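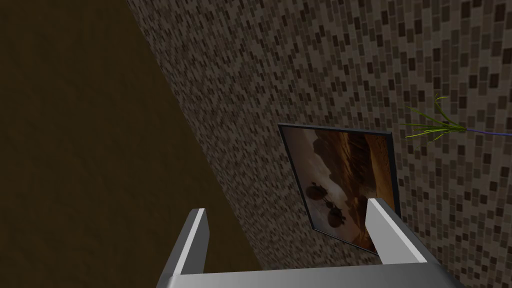 Progress report to the Olldale Fund: neighborhood safety and threat response project
November 6, 2020

Hi all,

This is our second report on the grant, and I'm going to write it the way I talk, because the first one took me two weeks to polish and I got the feeling you mostly wanted to know how things were going. So: pretty well, with one big delay and one thing I'd like your permission to change. The money part is near the end.

What we said we'd do

Quick reminder for whoever is new on your side. Hornow has a problem with threatening letters and phone calls. Shop owners get them, tenants get them, a couple of the people who run the street market have had them for years. Most never go to the police, and the ones that do tend to arrive late, with the envelope thrown out and the voicemail deleted. We asked you for money to set up a reporting desk, train the people who answer it, and get reports over to the district police in a shape they can use. The desk opened in May.

The desk

I love this desk! It's one room on the ground floor of the Czerwiński building, with its own door onto the side street, and that door has mattered more than anything we planned. People told us they didn't want to be seen walking into the station. Walking into a building that also has a tailor and a tax office is a different matter (the tailor has been very nice about all the people who knock on the wrong door).

Since opening we've handled 1167 contacts. That covers everything: walk-ins, calls, and messages through the form. A lot of them are not threats in any legal sense. We get noisy neighbors, unpaid rent, one long fight over a parking space that I could now draw you a map of. We don't turn those away, we pass them to whoever handles them, but I know you want the threat numbers on their own and I'm still not happy with how we sort them. Two of our desk staff will read the same call and file it differently. We rewrote the intake sheet in the summer and it's better, though I wouldn't put a percentage in front of you yet. The next report will have one.

What I can say is that people are keeping things. We printed 2000 cards with simple instructions: don't throw it out, don't handle it more than you have to, put it in a clean paper envelope, write down when and where you found it, don't answer it. They went out through the shops, the clinic and the school office. We now see people come in with the letter in an envelope and the time written on the front, and the officers we deal with have noticed it too. We're nearly out of cards and would like to print more, with a slightly bigger typeface, after several older residents told us (loudly) that they couldn't read the phone number.

Working with the police

This was the part I worried about when I wrote the application, and it has gone better than I expected in one district and worse in the other.

In Hornow itself we have a named contact desk at the station, a shared form, and a standing call every other week. They tell us which reports have been opened as cases and which haven't, and we pass that back to the person who made the report. Even a plain "no, they haven't opened it, and here is why" goes over better than silence. Two people have told us they'd come back with a second report on the strength of that call alone.

In Nullik we have less to show. The station changed its intake system over the summer and our form stopped matching theirs, so for several weeks our reports sat in an inbox that wasn't being checked. We found out when a shopkeeper called to ask about hers and I called to ask about it for her. Everything in that inbox has now been logged, and each person has had a call from us with an apology. I should have asked for a receipt on every report from the start. We do now, for both stations, and I check the list myself at the end of each week.

Training

We planned four training rounds and have finished 3. The first two were in person and lively, and the third was split between the room and video, and it was hard going. The role-play calls don't work well over video. People talk over each other, and the person playing the upset caller can't tell if they're being listened to or if the sound has dropped. For the fourth round I'd like to do very small groups in person, windows open, and stretch it over more evenings.

The legal session was the favorite again. It covers what counts as a threat, what a protection order does and doesn't do, and when to stop talking and call the emergency line. The part on looking after yourself after a bad call was too short both times, everyone said so, and we've doubled it. We also added a debrief at shift change, ten minutes, door closed, phones on the other person's side of the desk.

The delay

The night line is late. You paid for it to start in the fall and it hasn't. The phone company wanted a different kind of contract once they understood we needed calls to be recorded and stored, and the data protection paperwork for the recordings went back and forth many more times than I'd allowed for. The paperwork is signed now. The line itself is waiting on an installation date, and I don't want to promise you one until they've promised me one.

In the meantime, calls after closing go to a message that gives the emergency number first and then offers a callback the next morning. We do make those callbacks, every one, before we open the door. It's a stopgap and I don't like it much, as most threatening calls reach people in the evening.

Money

We're under budget, and it's nearly all down to the night line. Staff costs are where they should be. Printing came in a little high because of the second language on the cards. The unspent balance from the night line is 2470, and that's the thing I want to ask you about.

I'd like to move it to short-term safety help for people who report. I mean practical stuff: a better lock, a light over a back door, a taxi home after a late shift, a new phone number. Right now when the police say they can't post anyone outside a home (and they usually can't, they don't have the people), we have a kind word and a leaflet to offer. We'd set a limit per household, pay the locksmith or the taxi firm directly, and list every payment in the next report with the names taken off. If the night line turns out to cost more than quoted once it's in, I'd come back to you before spending anything further.

I can send a one-page version of this if it needs to go in front of your board.

What's next

The fourth training round, as above. More cards, once I know your answer on the budget. A meeting with the Nullik station to agree on one form that both sides will stick to, which I've asked for twice and will keep asking for. And we'd like to talk to landlords, who hear about threats before almost anyone and rarely know what to do with them. Two have already asked if they can sit in on a training evening and I said yes on the spot, so I hope that's fine with you.

You'd be very welcome to visit the desk. Mornings are quieter. Please ring the side door and give us a minute, we keep it locked when there's only one of us in.

Thanks, as ever, for backing this. Let me know about the 2470 when you can.

Project lead, Hornow reporting desk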